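Unintended Gripper Closure During Two-Handed Cushion Handling
Project report, Group 4
Rosalía Toledo, Baltasar Urquijo, Yolanda Bermúdez
Supervisor: Edmund Olszewski
Submitted 6th March

1. Background

Our project collects demonstrations of household tidying with a pair of hand-held grippers. The operator carries one in each hand and works through a short task, and the recorded motion is later used to train a policy for a two-armed robot. The task set has four parts: folding towels, clearing a table, loading a basket, and arranging cushions on a sofa. The fault described in this report was found in the cushion task, and we then looked for it in the other three.

The grippers are motor-assisted. A trigger in the handle sets a target jaw width, and a small motor drives the jaws to it. The motor controller is a Stamier board. Recording and time alignment are done by Clerkora, the logging program written by last year's group and extended by us.

2. What happened

During session 12 the right gripper closed while the operator's trigger was fully open. The operator, Baltasar, was holding a cushion against the backrest and had two fingers of his free hand behind the jaw tip. The jaws closed on the fingers and held for a little under two seconds. He was not injured, but there was a red mark, and the event was entered in the lab safety log the same afternoon.

We stopped work for the day. On reading back the logs we found that the same thing had occurred earlier in the project with no contact, and had been put down to operator error.

3. Setup

The sofa has a patterned cover, which was chosen to give the tracking software plenty of visual features. The cushions are plain and soft and deform a lot under the jaw tips, so the motor current varies more than it does with rigid objects.

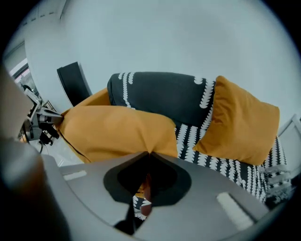

Each gripper reports jaw width, motor current and trigger position. The trigger value is sent to the controller over a serial line, and the controller replies with the measured width. If a packet fails its checksum, the controller is supposed to discard it and keep the previous target. If no valid packet arrives within 245 ms, it should release the motor and let the jaws go slack.

4. Finding the fault

We first suspected the trigger sensor. Yolanda replaced it with a spare and ran the gripper on the bench through 900 open and close cycles. There were no unintended closures. The original sensor was then put back and also passed.

The second suspect was the cable. On the bench the cable lies still, while in a session it moves with the operator's arm. Flexing it by hand close to the connector produced bad packets at once. Opening the connector showed that the crimp on the ground pin had been made over the insulation. The wire touched the pin only when the cable was straight.

That explained the bad packets but did not explain the closure, as the controller should have ignored them. Rosalía went through the firmware and found two errors.

The first was in the checksum code. A packet of all zeros has a checksum of zero, so it passed as valid. When the ground was lost for the length of a packet, the controller read zeros. A trigger value of zero was defined as fully closed.

The second was in the timeout. The timer was reset by any incoming byte, valid or otherwise. With a noisy line it never expired, and the motor stayed powered.

5. How often it occurred

We wrote a script to search the Clerkora logs for any sample where the trigger was read as open on the handle side and the controller target was zero. The logs held 3247 episodes. The pattern appeared in 249 of them, all recorded with the right gripper after its cable had been replaced. Most lasted for a single packet and moved the jaws too little to notice. The cushion task was the worst affected, which fits with the wrist being bent for longer in that task than in the others.

These episodes have been marked and left out of the training set. We did not try to repair them.

6. Repair and retest

The cable was remade with a new connector and a strain relief clamp. In the firmware, the checksum now starts from a non-zero value, zero is no longer a legal trigger value, and the timer is reset by valid packets only. Eusebio Calvo, the lab technician, reviewed the changes and asked for a current limit as well, which was added.

The retest repeated the cushion task with both grippers pressing on a cushion at the same time, the wrists bent, and the cables free to move. 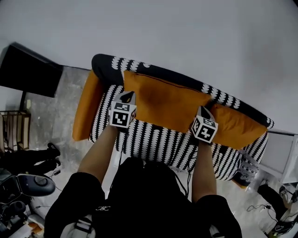 7. Results of the retest

No closures without a trigger command were logged. We then put the faulty cable back on purpose and repeated the flexing test on the bench with nobody's hands near the jaws. Bad packets were again seen, the timeout expired as designed, and the jaws went slack each time.

The current limit has a cost. The jaws now slip on the thickest cushions if the operator lifts by a corner. We have kept the limit and changed the grasp instructions.

8. Open points

The left gripper runs the new firmware but still has its original cable. It has shown no bad packets, and a replacement is planned for April.

There is no hardware stop on either handle. Edmund Olszewski has asked that one be fitted before anyone outside the group uses the grippers. We have a drawing for a thumb switch that cuts motor power directly, but the handle shell has to be reprinted to make room for it.

The search script is stored with the Clerkora source and should be run after every session.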